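Teaching by Hand: Inside the Demonstration Program at Salano

By Kanchan Nautiyal
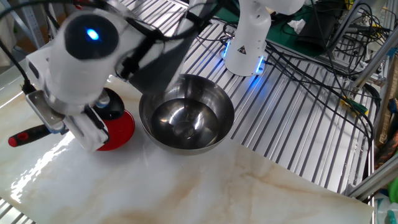 A robotic arm at work beside a steel mixing bowl on the marble tabletop at Salano.

The training floor at Salano opens at 8 each morning, and the first hour is given over to warming up. Operators take their seats at the control stations, move each arm through its full reach, and check that the grippers open and close as they should. Only then does the recording of demonstrations begin.

Salano has taught robots by demonstration for three years. Its operators do not write instructions for the arms. They perform a task themselves, by remote control or by taking hold of the arm and guiding it through the motion, and the movements are stored as examples from which a control program later learns. The method is well established in research laboratories. Salano is among the smaller organizations to have built a full-time operation on it.

"A person who cooks has already solved most of the problems we care about," said Miroslava Kuruc, who directs the program. "Our work is to get that skill through a pair of handles and into the recording without losing too much of it on the way."

The present round of work concerns kitchen tasks and was commissioned by Fovel, a developer of equipment for commercial kitchens. It consists of 48 tasks, among them moving a bowl from one side of the counter to the other, picking up a tool by its handle and setting it down in a given place, and placing small objects in a container. Each task is to be demonstrated 300 times before the round closes in December.

The number reflects the variety the program requires. A bowl is never started from the same position twice in a row, and tools are turned to face different ways. Polished steel and glossy stone receive particular attention, as reflections shift with every movement of the arm and can mislead a program that has learned from too few examples.

Operators train for 20 days before their recordings are accepted. Issa Najjar, who joined the floor from a hotel kitchen, recalled that the first week was the most difficult. The handles give little sense of weight or contact, and he found himself pressing the gripper into the table when reaching for anything flat. "You learn to read the fingers with your eyes," he said. "When I stopped waiting to feel the object, my times came down."

Guiding the arm directly by hand is slower and more tiring, but it has its uses. Shakuntala Bhardwaj, the senior operator, prefers it for any motion in which the wrist must turn while the arm is descending. She will often guide a new task by hand several times, discuss the path with her colleagues, and then move to the control station for the full set.

Review takes place in the afternoon. Omprakash Garg and his team watch the recordings and mark those in which the operator hesitated, dropped an object, or took an unusually long path. Not all of these are discarded. A dropped tool that is calmly picked up again can be of considerable value, and Mr. Garg keeps such recordings in a separate set. "A clean demonstration tells the robot what to do on a good day," he said. "We would like it to have something to go on when the day is not so good."

Once reviewed, the recordings are passed to the engineering group at Upadhyay, where the control programs are trained. Results return to the training floor as a list of weak points – a grasp that slips, an approach that comes in too low – and the operators prepare further demonstrations to address them.

Ms. Kuruc expects the next round to include tasks for two arms working together, with one holding a bowl steady while the other stirs. Practice sessions are under way, and recruitment of additional operators will open when the Fovel round is complete.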